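Aufräumtag im Bürohaus Medina: Zitrone trifft Tacker

Am Donnerstag, 10. April, haben wir im Medina endlich aufgeräumt. Wer dort mal einen Schreibtisch hatte, weiß, was das heißt, allen anderen erkläre ich es kurz: Das Medina ist das gelbe Haus hinter dem Bahnhof von Rirkent, fünf Etagen, früher eine Näherei, heute sitzen 80 Leute darin, die beruflich nichts miteinander zu tun haben und sich trotzdem eine Küche teilen. Übersetzer, zwei Steuerbüros, die Lampenleute von Helura, eine Logopädin, ich. Und alle haben Schubladen!

Der letzte große Aufräumtag war im August, damals bei 34 Grad, weshalb die meisten nach einer Stunde im Hof saßen und Eis aßen. Ich auch, das gebe ich gern zu. Der zweite Stock ist damals gar nicht erst drangekommen, und genau dort haben wir diesmal angefangen.

Organisiert hat das Ganze Ludivine Jacquet von Helura, die schon um halb acht mit Klebeband an den Knien im Flur hockte und Felder auf den Boden markierte. Küche, Büro, Papier, Metall, Kunststoff, Bio, Restmüll und dann noch ein Feld, auf dem einfach nur ein Fragezeichen stand. Das Fragezeichen war gegen Mittag das vollste von allen. Da lagen Netzteile ohne Gerät, Geräte ohne Netzteil, ein halbes Schachspiel und ein Fahrradschloss, abgeschlossen, ohne Schlüssel.

Dass in so einem Haus alles durcheinandergerät, liegt vor allem an der Küche im zweiten Stock. Die ist gleichzeitig Durchgang, Druckerraum und Packtisch. Man kommt mit einem Stapel Papier herein, stellt ihn neben das Gemüse, macht sich einen Tee, nimmt aus Versehen das Gemüse mit zurück ins Büro und findet es montags wieder. So ähnlich muss es jedenfalls laufen, anders kann ich mir die Paprika in meinem eigenen Rollcontainer nicht erklären (sie war noch gut, ich habe sie gegessen).

Sortiert wurde in großen Kisten, und zwar nach einer Regel, über die vorher in der Hausrunde lange gestritten wurde: erst alles rein, egal was, dann am Tisch auseinandernehmen. Ivan Ostapchuk aus dem Übersetzerbüro war strikt dagegen. Er wollte gleich an der Schublade trennen, weil man die Sachen sonst zweimal anfasst. Da ist etwas dran. Aber an der Schublade fängt eben auch das Erzählen an, ach, das ist ja noch von der Weihnachtsfeier, und nach zwanzig Minuten hat man drei Büroklammern sortiert. In der Kiste hingegen ist ein Ding erst mal nur ein Ding. Zitrone, Tacker, Becher, Getränkedose, alles nebeneinander, und dann geht es am Tisch ziemlich flott. 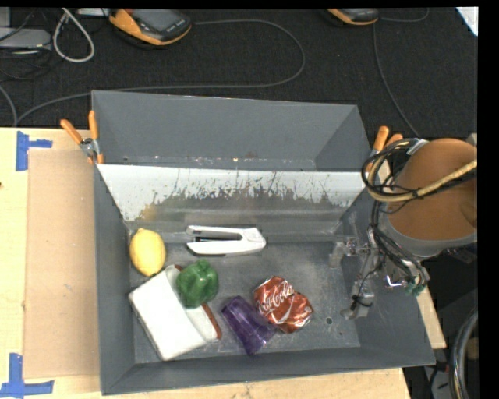 Die Reihenfolge am Tisch hat sich übrigens schnell eingespielt. Zuerst kommen die Lebensmittel raus, damit nichts zerdrückt wird, während man nach den schweren Sachen angelt. Obst und Gemüse gingen in eine Schüssel auf der Fensterbank, und wer vorbeikam, durfte sich etwas nehmen. Dann die Dosen, dann Papier und Karton und ganz zum Schluss der Bürokram, bei dem man am längsten überlegt. Ist der Tacker kaputt oder nur leer? Braucht den noch wer? Bei Tackern bin ich befangen, ich kaufe jedes Jahr einen neuen und finde nie einen alten wieder. Am Donnerstag habe ich zwei mitgenommen, von denen einer vermutlich sowieso meiner war.

Beim Kunststoff gab es die größte Diskussion des Vormittags. Die bunten Picknickbecher, die sich über die Jahre in jedem Schrank angesammelt haben, wollte die eine Hälfte des Hauses loswerden und die andere unbedingt behalten, fürs Sommerfest. Ich gehöre zur zweiten Hälfte. Sie sind hässlich, man kann sie fallen lassen, und man erkennt wenigstens seinen eigenen wieder, wenn man die Farbe nicht vergisst! Am Ende wurde abgestimmt, per Handheben zwischen Spüle und Drucker, und die Becher bleiben. Sie kommen in eine Kiste mit Deckel und stehen künftig oben auf dem Schrank neben der Tür.

Weniger umstritten waren die leeren Dosen. Pfand ist Pfand, und was sich noch abgeben lässt, wandert ab sofort in einen eigenen Korb unter der Spüle. Das Geld geht in die Kaffeekasse. Zerknautschte Dosen sind ein Kapitel für sich, die nimmt der Automat im Supermarkt oft nicht an, also bitte, bitte, liebe Mitmieter: nicht zusammendrücken! Ich weiß, dass es Spaß macht. Ich habe das früher selbst im Vorbeigehen erledigt, einhändig, und mich dabei sehr stark gefühlt. Ludivine hat nun einen Zettel an die Spüle gehängt, und darunter hat jemand mit Bleistift »auch nicht nur ein bisschen« geschrieben.

Um elf wurde dann gewogen. Heltport, die Spedition von nebenan, hatte uns die Waage aus der Halle geliehen, samt Rollwagen und guten Ratschlägen. 767 Kilo sind zusammengekommen, das meiste davon Papier aus dem Keller, alte Kataloge und die Ordner eines Mieters, der längst nach Lyon gezogen ist und am Telefon fröhlich sagte, weg damit. Ich hatte vorher auf 300 getippt und damit die Wette im Treppenhaus haushoch verloren. Gewonnen hat die Logopädin mit 750, sie bekommt einen Monat lang den Parkplatz direkt am Eingang. Dass sie mit dem Rad kommt, war beim Ausloben des Preises wohl niemandem eingefallen — sie vermietet ihn jetzt gegen Kuchen.

Was gut erhalten war, wurde nicht weggeworfen. 11 Kartons stehen seit Donnerstagnachmittag im Erdgeschoss links neben den Briefkästen: Locher, Ablagekörbe, Schreibtischlampen, Geschirr, ein fast neuer Wasserkocher und sehr viele Klarsichthüllen. Mitnehmen dürfen alle, auch Leute aus der Nachbarschaft, die mit dem Haus gar nichts zu tun haben. Einfach tagsüber klingeln, bei Helura ist eigentlich immer jemand da. Was Ende des Monats noch in den Kartons liegt, holt Heltport ab und bringt es zum Sozialkaufhaus am anderen Ende von Rirkent.

Ivan hat sich nach dem Mittagessen doch noch mit der Kistenmethode versöhnt, jedenfalls halb. Er stand lange an einem der Tische und hat mit einer Ruhe sortiert, um die ich ihn beneide, und dabei gleich eine Liste geführt, was doppelt und dreifach vorhanden war. Die Liste hängt jetzt am Kühlschrank. Ganz oben stehen Scheren, gefolgt von Lochern und Sparschälern. Warum ein Bürohaus so viele Sparschäler besitzt, kann ich beim besten Willen nicht sagen, gekocht wird bei uns nämlich kaum. Er selbst hätte beim nächsten Mal trotzdem gern einen Versuch nach seinem System, ein Stockwerk so, ein Stockwerk anders, und dann schaut man, wer früher fertig ist. Das klingt nach Wettbewerb, und ich fürchte, wir werden alle mitmachen.

Aus dem aussortierten Gemüse wurde abends noch ein Topf Suppe, den wir im Hof gegessen haben, mit dem guten Brot vom Markt und viel zu wenigen Löffeln. Die Löffel lagen im Feld mit dem Fragezeichen, das hat aber erst am nächsten Morgen jemand bemerkt. Es war ein schöner Tag, müde waren wir alle, und der Flur im zweiten Stock ist jetzt so breit, dass man zu zweit nebeneinander hindurchgehen kann. Ich bin gleich mehrmals auf und ab gelaufen!

Ein paar Dinge sind noch offen. Der große Schrank auf dem Treppenabsatz zum dritten Stock ist weiterhin verschlossen, den Schlüssel sucht die Hausverwaltung. Das Fahrradschloss liegt bei Ludivine im Büro und kann gegen Vorlage eines passenden Schlüssels abgeholt werden. Und für die vierte Etage, die diesmal nur zur Hälfte geschafft wurde, soll es im August einen zweiten Termin geben, morgens, bevor es heiß wird. Listen zum Eintragen hängen ab nächster Woche in der Küche, gleich neben dem Drucker.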